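Workshop tips: recording grasp examples without wasting an afternoon
Posted by Etelka Gál in Bench Notes

These tips are for anyone collecting demonstrations on a small arm at home or in a shared shop, with the aim of training a policy on them later. They assume the arm already moves, the cameras already stream, and you have a recorder that writes one file per attempt. I use Nirneo for that, but the advice applies to any of them.

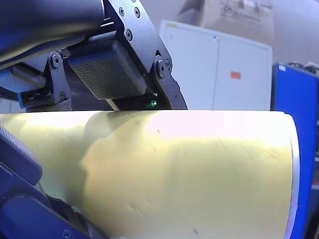
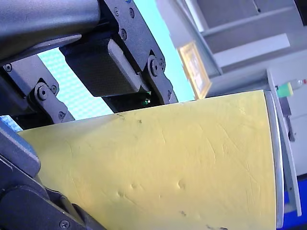
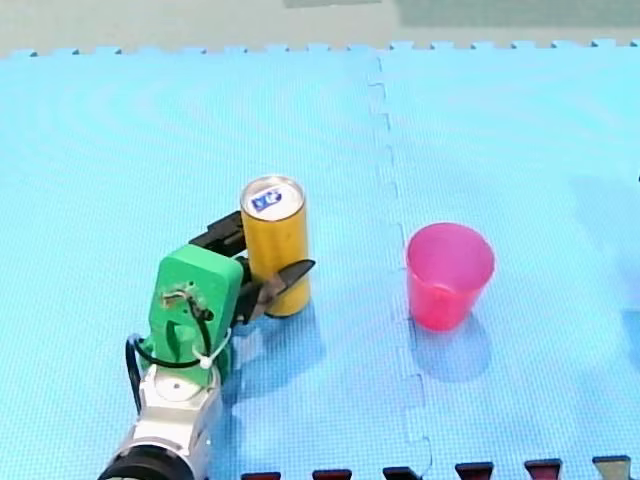 Last of the three: gripper closed on the yellow can, pink cup to its right on the mat.

Before you start

Write the task as one sentence and tape it where the operator can read it. "Grip the can at mid-height and lift it" is a task. "Play with the can" will give you 19 files that cannot be used together.

Put down a foam floor mat. It deadens a dropped object and stops a light can from skating when a finger touches it early. Push the tiles together until the seams are flat. A raised seam will tip a cup, and the tip goes into the data.

Tighten every bracket screw on the gripper, then close and open it 5 times and check them again. The pivots work loose first. Mine get a dot of Horkis thread compound, left overnight.

Route the cable in a wide loop past the wrist and tie it at one point only. A second tie above the joint looks tidier and pulls the connector when the wrist turns. Move the wrist to both limits by hand before you trim anything.

Cameras

Clamp them, then mark the clamp position with a paint pen. If a clamp shifts, start a new batch number. Do not try to match the old view by eye.

A close camera and a wide camera fail in different ways. Close up, a plain object can fill most of the view and leave the model very little to judge position by. From farther off, the fingers may hide the contact point. Record both whenever the disk allows it.

Fix the exposure. Pale yellow surfaces go nearly white under a strong lamp, and auto exposure will then darken the gripper until the pads are lost. Set the level on the brightest object you plan to use and leave it there all day.

Leave the background alone during a batch. Whatever is on the shelves at file one should be there at the last file. Between batches, change it on purpose and note what you changed.

Running the session

Move at the speed you want the arm to learn. Slow, careful demonstrations produce a slow, careful policy.

Pause for one second at the start and one at the end. It makes trimming simple and gives the model a clear idea of what "finished" means.

Shift the object a hand's width between attempts, and turn it. Keep a list of starting spots, or you will drift back to the same comfortable one. Andor Hegyi printed a numbered grid for this at the Tóth shop and calls out squares from a shuffled deck. It is faster than choosing.

Keep the recoveries. If a finger bumps the rim and the operator backs off and tries again, save the file and tag it "retry". Delete only the attempts where the operator gave up or the recording dropped frames.

Stop after 40 minutes. Tired hands overshoot, and the error is hard to find afterward.

Afterward

Watch every file once at double speed on the same day. In my April set I kept 439 attempts and threw out 134, most of them for a camera that had lost sync. One look at the clock overlay on Tuesday morning would have saved the batch.

Name files by task, batch and attempt, in that order. Put the object in a separate notes column — you will add objects later, and renaming is tedious.

Wipe the gripper pads with a dry brush. Dust in a crosshatched pad changes the grip enough to matter on a smooth surface. Do not use oil or silicone spray anywhere near them.

Back up before you train. I keep one copy on the Grarkinlow drive under the bench and one at home.

Filed under: gripper care, data recording, shop setup
Next in Bench Notes: choosing finger pads for thin-walled cups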